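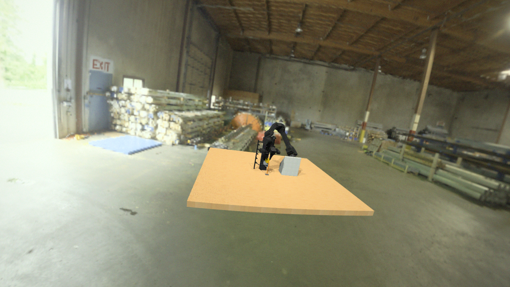

Sitthorpe Castle to Reopen Its North Wall in July, Stairs and All

SITTHORPE, 2021-02-21 — The north wall of Sitthorpe Castle, closed to visitors for 14 years on the grounds that bits of it kept leaving, will reopen in July. The Sitthorpe Castle Trust confirmed the news this week after the last of the new stonework was signed off by the engineers at Haslinger.

Visitors will be able to walk the full length of the wall for the first time since the closure, starting at the Water Gate and ending at the Undbridge Tower, which has guarded the river crossing for 700 years and has been attacked once, by people who had the wrong castle. The walk includes two guard chambers, a latrine that empties straight into the moat, and a spiral stair that was built to slow down armed men and works just as well on everyone else.

The repairs were carried out by the masonry firm Ruvik, which took down and rebuilt the worst stretch of parapet, repointed the outer face and removed a good deal of Victorian cement. The Victorians had also added a row of arrow slits facing the courtyard, handy for any garrison that wished to shoot its own cook. After long discussion these have been kept.

"People ask whether the wall ever kept anybody out," said Ffion Gape, director of the trust. "It has kept the public out since I started here, so I would call it a success. We are now looking forward to it failing."

The moat has been cleared as far as the east corner. It yielded a cannonball, part of a drawbridge chain and 18 golf balls, although the nearest course is across the valley and denies everything. The cannonball and chain will go on show in the gatehouse.

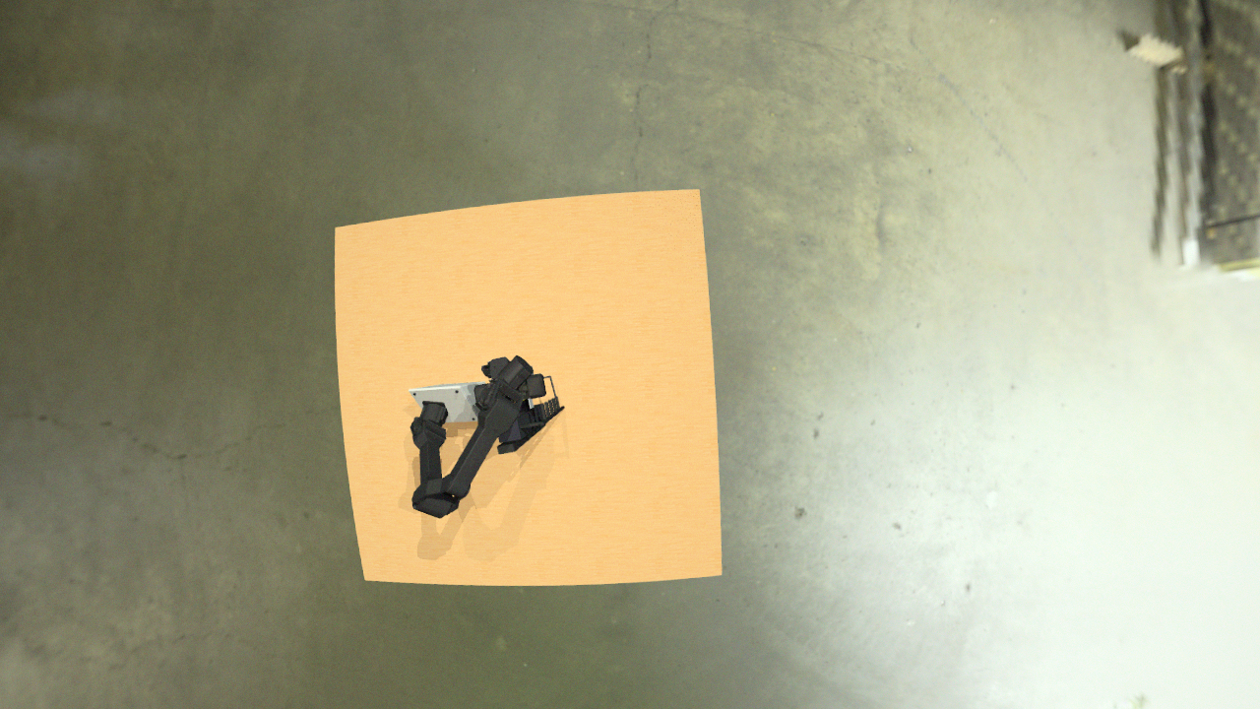 Do visitors need to book ahead to walk the wall?

Everyone needs a timed ticket, and each slot takes up to 15 people, as the parapet path is narrow and passing on it calls for a certain intimacy. Tickets will be sold through the castle's website and at the gatehouse.

The wall walk is included in the normal price of admission. Sturdy shoes are advised. The stair has a rope handrail on one side and the thirteenth-century attitude to safety on the other. Those who would prefer to stay on the ground can follow a level path around the inner ward, with a fine view of other people climbing.

Recent news
Gatehouse tearoom: winter hours
Peacock returned to Sitthorpe
Parking on the Undbridge road

Last updated: 2 weeks before spring opening

Contact: Press Office, Sitthorpe Castle Trust | © Sitthorpe Castle Trust | Back to top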